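サポート窓口 お問い合わせ履歴
件名：玄関のスマートロックが夕方になるとアプリから見えなくなる
製品：Ziltport 玄関用ロック+Prarkeck 中継ハブ
状態：解決済み(経過観察のうえクローズ)

お客様 火曜日 20:14

はじめまして。いつもお世話になっております。こういう窓口に文章を書くのは慣れておりませんので、長くなってしまったら申し訳ありません。

玄関にZiltportのロックを付けて、廊下の棚にPrarkeckのハブを置いて使っています。去年の秋に付けてもらってから、冬のあいだは本当に快適で、買い物袋を両手に提げて帰ってきても鍵を探さなくてよくなりました。母にも勧めたくらいです。

ところが3月に入ったころから、夕方になるとアプリの画面でロックが灰色になり、「デバイスが見つかりません」と出るようになりました。朝は普通に使えます。昼も、たぶん使えています(昼は家にいないことが多いので、たぶん、としか言えないのですが)。夕方の5時を過ぎたあたりからだめになって、夜の9時ごろには何ごともなかったように戻っています。

自分で試したことを書いておきます。アプリの入れ直し。スマートフォンの再起動。ハブの電源の抜き差し。ロックの電池の交換。電池は近所の店で新しいものを買いましたので、古くはないと思います。電池を替えた日は夕方も大丈夫だったので「直った!」と喜んで家族にも報告したのですが、次の日にはまた灰色でした。ちょっと恥ずかしかったです。

ロックそのものは、内側のつまみを手で回せばちゃんと動きます。閉じ込められたり締め出されたりということはありませんので、急ぎではないのですが、帰宅が夕方なものですから、いちばん使いたい時間にいちばん使えないのが残念で、ご相談しました。

サポート担当 水曜日 10:32

お問い合わせいただきありがとうございます。とても丁寧に経過を書いてくださって助かります。長くなっても全然かまいませんので、これからも気になったことは何でも書いてくださいね。

ひとつずつ確かめていきましょう。まず、電池とロック本体の故障という線は、いただいた内容から見ると薄そうです。電池が弱っているときは、時間帯に関係なく反応が遅くなったり、つまみを回すモーターの音が重くなったりすることが多いのです。朝も夜も普通に動いて、決まった時間だけ見えなくなるというのは、ロックとハブのあいだの無線がその時間だけ届きにくくなっているときによくある出方です。

お手数ですが、次のことを教えていただけますでしょうか。

ハブのランプは、見えなくなっている時間帯に何色でしょうか。緑の点灯、緑の点滅、橙の点灯のどれかだと思います。

ハブのまわりに、電子レンジ、コードレス電話の親機、ほかのルーターなど、電波を出すものはありますか。棚の中に入っている場合は、扉の有無も教えてください。

アプリの「設定」から「診断」を開いていただくと、「リンク品質」という数字が出ます。うまく動いているときと、灰色になっているときの両方で見ていただけると、たいへん参考になります。灰色のときは最後に測れた値が残っているはずです。

お客様 水曜日 21:05

早速のお返事、ありがとうございます。長くてもかまわないと言っていただけて、気が楽になりました。

ランプは緑の点滅でした。点灯だと思い込んでいたのですが、よく見たらゆっくり点滅していました。今まで何を見ていたのかと思います。

リンク品質は、朝が75でした。夕方の灰色のときは2と出ていました。最初は単位の読み間違いかと思って眼鏡を替えて見直しましたが、やはり2です。

まわりのものですが、電子レンジは台所で、廊下からは離れています。電話の親機はもうありません。ハブは玄関ホールの奥の、背の高い棚のいちばん上に置いています。扉はありません。取り付けのときに、高いところのほうがよく届くと聞いたので、上に置いたままにしてあります。

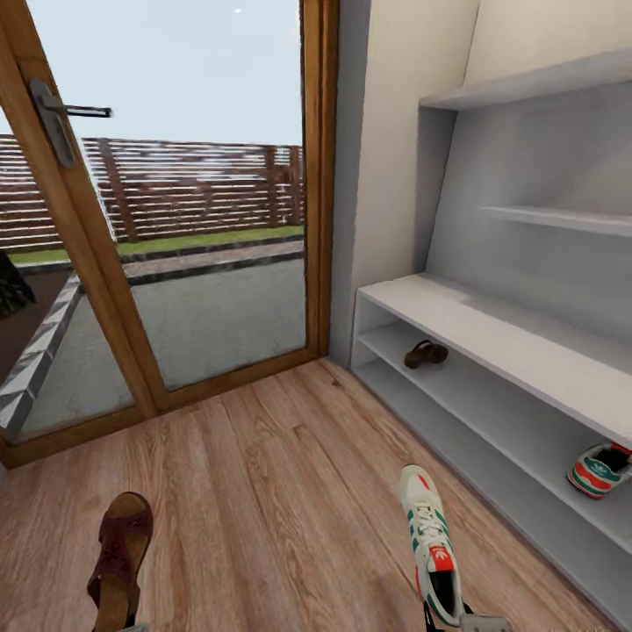 それと、関係ないかもしれませんが、先月の終わりに家の中の模様替えをしました。春になって物が増えたので、Kadanoの収納ラックを買って廊下の途中に立てたのです。金属の枠に布の引き出しが付いているものです。組み立てにとても苦労しまして、最後にねじが余ったときはどうしようかと思いましたが、予備のねじだったようです。症状が出はじめた時期と近いような気もするのですが、ラックは朝も夕方もそこにあるわけですから、夕方だけというのは説明がつかないですよね。素人考えですみません。

サポート担当 木曜日 11:47

詳しく見てくださってありがとうございます。素人考えどころか、とても大事な手がかりをいただいたと思っています。

緑の点滅は「ハブはインターネットにつながっているが、登録した機器のどれかと話せていない」という状態です。ですので、ご自宅の回線やアプリのほうは正常と考えてよさそうです。リンク品質は朝の値なら十分で、夕方の値ではまず通信できません。

ラックについてですが、おっしゃるとおり、ラックだけなら一日中同じ影響が出るはずです。ただ、無線は少しずつの目減りが重なって、あるところで急に切れることがあります。ラックで余裕が減っていたところに、夕方だけ動く何かが加わって限界を下回った、と考えると、朝は届いて夕方は届かないことの説明がつきます。

そこで、夕方の5時から9時のあいだだけ電源が入るものがないか、思い出していただけないでしょうか。照明、加湿器、空気清浄機、テレビまわりの機器、タイマーにつないだもの、お隣との壁際にあるものなど、何でもけっこうです。特に、タイマーやアダプターを使っているものが怪しいです。小さなアダプターでも、ものによっては強い雑音を出すことがあります。

もし可能でしたら、夕方に灰色になったところで、心当たりのものを一つ切っては診断画面を開き直す、というのを繰り返してみてください。数字が戻るまで少し時間がかかりますので、一つ切るごとに2分ほど待っていただくのがこつです。全部いっぺんに切ってしまうと、どれが原因だったのか分からなくなってしまいますので、そこだけお気をつけください。

お客様 木曜日 22:18

見つかったかもしれません!うれしくて、夜分ですが書いてしまいます。

言われたとおり、夕方に灰色になってから、一つずつ切っていきました。まず居間のテレビ。変わりません。次に空気清浄機。変わりません。台所の換気扇も、関係ないとは思いつつ止めてみましたが、夕飯の支度の途中だったので煙たくなっただけでした。

それで、もう夕方だけのものなんてないなあと思いながら廊下を歩いていたら、植木の育成ライトに気がつきました。Kowalczykという名前のもので、知人に勧められて先月買ったのです。日が短いうちは夕方に光を足してあげるといいと聞いて、タイマーで5時から9時に点くようにしてありました。自分で設定しておいて、すっかり忘れていました。毎日その下で水をやっているのに、あまりに当たり前になってしまって、頭に浮かばなかったのです。

しかも、そのライトのアダプターは、例の棚の裏のコンセントに挿してありました。ハブのすぐ後ろです。ライトを切って、教えていただいたとおりに待ったら、診断の数字が61になって、アプリのロックに色が戻りました。もう一度点けたら、また灰色です。面白くなって何度もやってしまいました。

植木のほうもせっかく新しい葉が出てきたところなので、できればライトは使い続けたいのですが、両方を使う方法はあるでしょうか。

サポート担当 金曜日 9:58

おめでとうございます!読んでいてこちらまでうれしくなりました。換気扇まで止めていただいて、お夕飯のときに申し訳ありませんでした。

ライトをおやめになる必要はないと思います。次の順番でお試しください。

一、ライトのアダプターを、ハブと別の壁のコンセントに移してください。できれば2メートル以上離していただけると安心です。延長コードをお使いになる場合は、余ったコードをハブのそばに束ねないようにお願いします。

二、ハブの位置を、いまの棚の上から、玄関のドアに近いほうへ少しずらしてみてください。高いところという選び方は間違っていません。ただ、ラックの金属の枠がハブとロックを結ぶ線の上に来ているようでしたら、横に少し動かすだけで数字が変わることがあります。

三、位置が決まりましたら、アプリの「設定」「診断」「再探索」を一度だけ実行してください。ハブが通り道を選び直します。登録のやり直しは不要ですので、「機器の削除」は押さないでくださいね。押してしまうと、ご家族の暗証番号も入れ直しになってしまいます。

なお、今回の件では部品の交換や修理は必要ないと考えています。ご参考までに、ご希望の場合は延長用の小型中継器を2,000円でお分けできるのですが、朝の値を拝見するかぎり、お宅には要らないと思います。まずは置き場所の調整だけで様子を見てください。

お客様 土曜日 19:40

ただいま夕方の部が無事に進行中です。ライトが点いていて、ロックも使えています。

アダプターは居間側のコンセントに移しました。コードが少し足りなかったので、植木鉢のほうを動かしました。前より明るい場所になって、かえってよかったかもしれません。ハブは棚の上で左に寄せました。脚立に乗って少し動かしては降りて数字を見る、というのを繰り返したので、明日は足が痛いと思います。

再探索も済ませました。今の数字は72です。朝の元気なときとほとんど変わりません。

ひとつだけ気になったのは、再探索のあと、ロックの名前が「玄関」から「Ziltport」に変わっていたことです。動作に問題はないのですが、音声で「玄関を閉めて」と言っても通じなくて、家族が三回くらい言い直していました。名前は自分で直しても大丈夫でしょうか。前に余計なところを押して全部消してしまったことがあり、少し怖いので先にお聞きします。

サポート担当 月曜日 10:15

週末のあいだにすっかり整えてくださったのですね。お疲れさまでした。足の具合はいかがでしょうか。

お名前の件、失礼いたしました。再探索をすると、表示名が初期の名前に戻ってしまうことがあります。機器の詳細画面で名前のところを長押ししていただければ、そのまま書き直せます。暗証番号や開け閉めの履歴は消えませんので、安心してお直しください。音声のほうは、名前を直したあとに連携アプリを一度開いていただくと、新しい名前を読み込みます。

このチケットは、もう数日このまま開けておきますね。灰色になることがあれば、そのときのランプの色と数字を書いていただければ、続きから拝見できます。

お客様 木曜日 20:52

ご報告が遅くなりました。名前は無事に「玄関」に直りました。音声も一度で通じるようになって、家族が得意そうに何度も閉めています。

その後、夕方に灰色になったことは一度もありません。今日は雨で、荷物も多くて、傘も持っていて、こういう日のために付けたのだったなあとしみじみ思いました。

母の家にも同じものを付ける話が進んでいるのですが、母は植木がとても好きで、ライトも欲しいと言い出しています。アダプターの置き場所だけは、先に決めておくように言いました。

長々とお付き合いくださって、本当にありがとうございました。閉じていただいて大丈夫です。

サポート担当 金曜日 9:21

うれしいご報告をありがとうございます。お母様のお宅でも、お困りのことがあればいつでもお声がけください。その際はこの履歴の件とお書き添えいただければ、はじめからご説明いただかなくても大丈夫です。

それでは、こちらのチケットは解決済みとして閉じさせていただきます。

社内メモ
原因：ハブ背面のコンセントに挿した照明用アダプターの雑音。廊下の金属ラックによる減衰も影響した可能性あり(ラック単独では未確認)。
対応：アダプターの移設、ハブ位置の調整、再探索1回。交換なし。
申し送り：再探索後に表示名が初期値に戻る件、別チケットで報告済み。案内文に「名前が戻ることがあります」の一文を足すこと。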